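Last updated: December

I have been putting off the laundry pile. I don't mean the dirty one, which gets dealt with because you run out of pants. I mean the clean one, the one that lives on the spare bed and gets moved to the chair when somebody comes to stay, and then moved back again when they go home.

Dzintra is coming on the evening train and will be with us until after New Year, so the bed has to be a bed again. I made a pot of tea, put the radio on, and shut the door so the dog couldn't come in and lie on everything (he still managed it, twice).

My first mistake was starting with socks. I always start with socks because they look easy, and then half an hour later I have a row of single ones along the windowsill and nothing to show for it. Matěj put his head round the door, looked at the windowsill, said "ah, socks" and went away again. So I swept the lot into a pillowcase and told myself I'd do them in front of the telly. The pillowcase is still there as I type this.

After that I did towels, which are lovely to fold. Thirds lengthways, then in half, then in half again, and the fold facing outwards in the cupboard. My mum did them that way and I've never been able to do them differently, even though our cupboard in Drindport is much shallower than hers was and the door doesn't quite shut on them. I lean on it.

Then came the soft stuff, the slippery stuff, all the things that won't hold an edge. I'd been dreading it. There's a yellow cloth in there, a pale buttery sort of yellow, that I bought at the market in Tustach years ago meaning to make cushion covers. I have never made a cushion cover in my life! It has been a tablecloth, a picnic thing, a cape for a school play and, for one whole summer, a curtain. It had ended up in a heap with the navy stripy one, the two of them wound round each other like they'd been through a mangle. 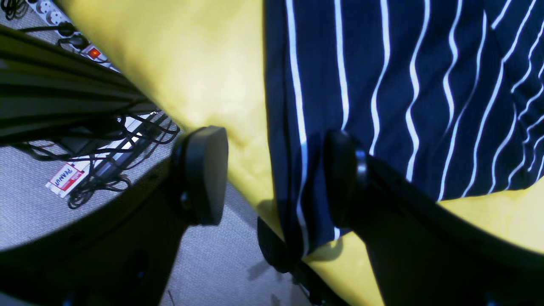

I do love those two colours together, though. Navy with a thin white stripe is my answer to most things, as anyone who has seen my wardrobe will tell you, and next to that yellow it looks like a deckchair. Sabina says I dress like someone waiting for a ferry. She's not wrong, and she borrows my jumpers, so I don't know what that makes her.

The trouble with stripes is that they show you up. Fold a plain thing badly and it's only a bit lumpy, but fold a striped thing badly and all the lines go wandering off and you can see exactly where you lost interest. I've tried doing it on my lap, on the ironing board and on the floor. The floor is best if you can stand your knees afterwards. Lay it flat, smooth it from the middle outwards with the side of your hand, then bring the edges in and match a stripe to a stripe. If it's gone crooked by the second fold, shake it out and start again, it's quicker than fiddling.

Slippery things I roll. I used to fold them and stack them and they'd all be on the cupboard floor by morning. Rolled up fairly tight and stood on end in a box, they stay where you put them, and you can see what you've got without pulling the whole lot out. The box I use is an old Parri biscuit one, the big catering size, and it still smells faintly of ginger when you lift the lid. I count that as a bonus.

I stopped for lunch (soup, toast, more toast) and then did the hard bit, the "what is this and why do we own it" pile. Into that went a single curtain tie-back, a fitted sheet for a cot when our youngest is fourteen, one oven glove, and a belt from a dressing gown we no longer have. I kept the belt. You always need a belt for something, and it was already holding up the sweet peas in my head.

I also found the missing pillowcase from the good set, folded up inside a duvet cover where it must have been since the last time Dzintra stayed. I'd blamed Matěj for that pillowcase. I'd said some quite pointed things about it. I have now put it on the bed and am saying nothing, and if he reads this then hello, love, sorry.

By four o'clock you could see the bedspread, which is green. I'd forgotten! I sat on it for a bit with a cold cup of tea feeling extremely pleased with myself, and then I noticed that the ironing was still on the banister. It's only shirts. It can wait until the shirts are wanted.

As for the yellow cloth, I've left it out. I thought it might do for the table on Christmas Eve, with the white plates and a few bits of ivy from down by the shed. There's a small mark near one corner that can go under the bread basket. Mirela has offered to hem it for me on her machine and I'm going to take her up on it before she forgets she said so.

Right, I need to find the spare key and go and meet a train.

Comments

Vilém Kratochvíl
The sock windowsill! We have a sock drawer that is only for single socks. My wife calls it the waiting room.

Mirela Guimarães
I haven't forgotten. Bring it round, and bring the thread too, I've got no yellow.

Sabina Šimko
I have two of your jumpers at the moment and one of them is staying.

Dzintra Dzene
Bed is very comfortable, thank you. There is a sock in it.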